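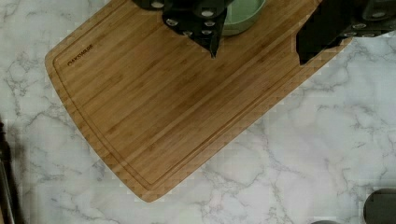 ## Re: [samum-kitchen] Can they do the dishes yet?

On Saturday, June 1, 2019, Sille Hallgrímsson wrote:

> I keep reading that home robots are two years off. Has anybody on this list seen one put away a bowl in a kitchen with stuff all over it? Not a bare table with a foam block on it.

Sille, great question, and I'm glad you asked it here! Short answer: one bowl, yes. A whole sinkful, no, but I'm more hopeful than I was last August.

We've been working on exactly that kind of thing, in a kitchen with a pot, canisters, a toaster oven, cereal, fruit on a plate, all of it. We made 400 tries at lifting a small bowl, and 35 failed. I was thrilled (I had bet on a lot worse). 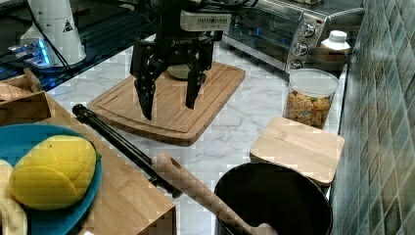

*Gripper open over the cutting board, toaster oven behind.*

The grasp itself is the fun part. You have to get one finger inside the rim and one outside, or come in wide around the whole bowl, and either way the fingers must stop just short of the wood. A person does it while talking on the phone!

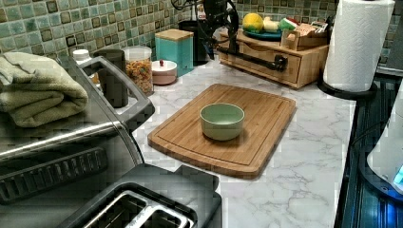 Kolbrún Kvaran wrote back that lifting a bowl is the easy half, and that she'll be impressed when a machine can tell a clean one from one with dried oatmeal in it. Fair point. Ours can't, and wiping a counter is still slow going too.

So my own list of what comes next, hardest last:

1. Bowl from board to shelf, any starting spot.
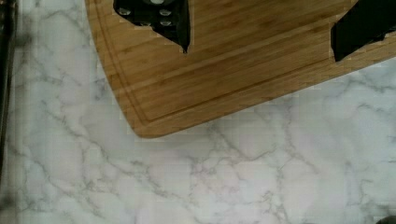
2. Cutting board itself. It's wide and flat and there's very little to get a finger under.
3. Towels. Ask me again in a couple of years.

If anyone from Prisell or Traltness has tried flat boards, please post, even if it went badly.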